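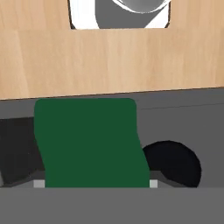
Pale wood counter, with a white recess let into the top.

How to Oil a Wood Countertop (and Which Advice to Ignore)

By Rania El Ouafi
Last updated Sunday, January 28, 2024

Wood countertops attract more bad advice than any other surface in the house. One site tells you to oil every week. Another says one coat of its own finish will last for years, and happens to have a button for buying it. A third has you rubbing half a lemon over everything before you start.

I've refinished three sets of wood counters, two of them mine, and I've spent money on things that did nothing. What follows is the method I use now. I don't claim it's the only one, and where I'm guessing I say so.

First, find out what is on there

Most guides skip straight to sanding. Please don't. A counter that has a film finish on it (varnish or polyurethane) can't be oiled, whatever the label on the bottle says. The oil sits on top and goes sticky, and you spend the next day wiping it off with paper towels.

Put a few drops of water on a clean spot and wait ten minutes. If the water beads and the wood under it looks the same afterward, you either have a film finish or an oil finish in good shape. If it soaks in and leaves a dark mark, the wood is thirsty and you can carry on. The mark will dry out.

To tell a film from a healthy oil finish, scrape gently with a fingernail or a dull knife somewhere it won't show, such as the underside of the front edge. A film comes up as thin clear flakes or a whitish curl. With oil you get next to nothing.

If you find a film, you can strip it or leave it alone. My advice is to leave it alone unless it's peeling. Stripping is a nasty weekend and a film in decent condition does its job.

And if what you have is laminate with a wood print, none of this applies. Look at an end or at a cutout. Real wood shows grain that carries over the edge. A print usually stops there or changes direction in some way that wood can't.

Picking an oil

There are really two families, and the marketing does its best to blur them.

Mineral oil never dries. It soaks in, makes the wood look nice, and slowly leaves again with washing. It's cheap, it's sold as food safe, and it's hard to get wrong. The drawback is that you'll be doing it again next month.

Drying oils, meaning tung and linseed, harden inside the wood over days or weeks. They last a lot longer and stand up better to water. They also cost more, smell more, and punish you if you put on too much.

Then there are the blends. I tried two. Ornora is a hardwax oil, and I paid $46 for a small can of it. It went on well, and I have no complaint except the price. Flaltex calls itself "tung oil finish," which is a phrase to be careful with. Plenty of products with that wording on the front turn out to be mostly varnish and thinner once you read the data sheet. Mine dried to a shiny skin on the second coat, so I have my suspicions. If you want tung oil, look for a can that lists tung oil and nothing else.

Don't use olive oil, sunflower oil or anything else from the pantry. I know someone's grandmother did. Cooking oils can go rancid, and a counter that smells like an old frying pan is hard to fix. Walnut oil is the usual exception people bring up. It does dry, but slowly, and I wouldn't want it where someone with a nut allergy makes lunch.

What you need

- 120, 180 and 300 grit sandpaper
- a sanding block, or a random orbit sander if you own one
- a vacuum with a brush head
- lint-free cotton rags, more than you expect
- your oil
- a dust mask and thin gloves
- a metal can with a lid, for the used rags
- painter's tape

You do not need "wood prep solution." I bought a bottle made by Ondel for $29, and I could not tell the side I treated from the side I didn't. Anas Ragab, who has fitted kitchens a lot longer than I've been writing about them, looked at both halves and picked the wrong one.

Step 1: Clean and dry

Wash the counter with warm water and a little dish soap, then go over it with a cloth wrung out in plain water. Dry it with a towel and leave it overnight. Wood that feels dry on top can still be damp a little way down, especially near the faucet.

Skip the lemon and the baking soda. They may brighten a stain slightly, but you're about to sand the surface anyway.

Step 2: Sand

Tape off the wall and anything set into the top. Start with 120 if there are stains or scratches, otherwise go right to 180. Work with the grain, in long passes, with light pressure. A counter made of joined boards won't look even while you do this, and some strips will stay pinker or more yellow than their neighbors no matter how long you stand there. That's the color of the wood. I once sanded a low spot into a perfectly good counter trying to even out two boards, and you can still feel it.

Be careful around cutouts. The edge of an opening is where people press hardest with a sander, and it's easy to round over a corner that was meant to be crisp. Do those parts by hand.

Finish with 300. Some guides go much finer, up into the range you'd use for polishing car paint. I tried it on a test board and it looked no better after oiling. Very fine sanding can also leave the surface so closed up that oil has trouble getting in, though I've only read that and haven't tested it properly.

Black marks near a faucet or under a metal can are often iron staining, and sanding may not reach the bottom of them. Oxalic acid, sold as wood bleach, does work on those. Wear gloves and eye protection, follow the package, and rinse well before you go any further.

Vacuum, then wipe with a barely damp cloth. Let it dry again.

Step 3: First coat

Open the windows. Pour a small puddle of oil on the wood and spread it with a rag, working one section at a time. You want the surface evenly wet. Watch for dull patches in the first few minutes and give them a little more, as the wood there is drinking faster.

Wait as long as the can says. For mineral oil I give it a few hours. For pure tung oil I wait forty minutes. Then wipe off everything that hasn't soaked in, with a clean rag, and go back an hour later to wipe again.

This wiping is the part people rush, and it causes most of the tacky counters I get emails about. If your hand comes away oily, keep wiping.

Rags soaked in a drying oil can heat up by themselves and catch fire. I'm skeptical of a lot of warnings, but this one is real. Never ball them up or drop them in the kitchen trash. Put them in the metal can, cover them with water, close the lid, and ask your local waste service how they want them handed over. Mineral oil doesn't do this, but I treat all my rags the same way so I never have to remember which is which.

Step 4: More coats

With mineral oil, two or three coats over a couple of days is plenty. With a drying oil, leave at least a day between coats, longer in a cold or humid house, and rub down lightly with the 300 paper if the surface feels fuzzy. My last job was in November with the heat barely on, and each coat took three days.

Don't forget the cut edges and the underside around any opening. Bare end grain soaks up water much faster than the face does. Installers often leave it raw since the customer won't look there. Ask Anas what he finds when he pulls out an old sink and he'll get quite worked up.

Step 5: Wait

A drying oil feels dry long before it is cured. Light use after a couple of days is usually fine. Keep standing water, hot pans and wet dishcloths off it for a few weeks, and go by the can if it asks for longer. Food prep should wait for the full cure too. Fast-cure claims deserve some doubt, because they tend to assume a warm room with moving air.

How often to do it again

When water stops beading. I've seen schedules with a rule for every week, month and year, and I don't trust any of them, because a counter next to a busy sink and a counter under a bread box lead different lives. Do the drop test now and then. If one area fails, oil that area. With a plain oil finish, the patch should blend in after a few days.

Questions I get

Can I put a drying oil over mineral oil? Not right away. Wash the counter, give it several weeks, sand, and test a small spot first. If the spot is still sticky after a week, wait longer.

Is beeswax worth it? It feels lovely and adds a bit of water resistance. It won't stop a wet glass left overnight, despite what the tins suggest.

Will oil fill the gap between two boards? No. If the gap opens in winter and closes in summer, leave it. If it stays open all year, the joint has probably failed and needs glue and clamps, or a carpenter.

My counter went darker. Can I get the old color back? Only by sanding, and it will darken again with the next coat. Try your oil on an offcut or the underside first if you're fond of pale wood.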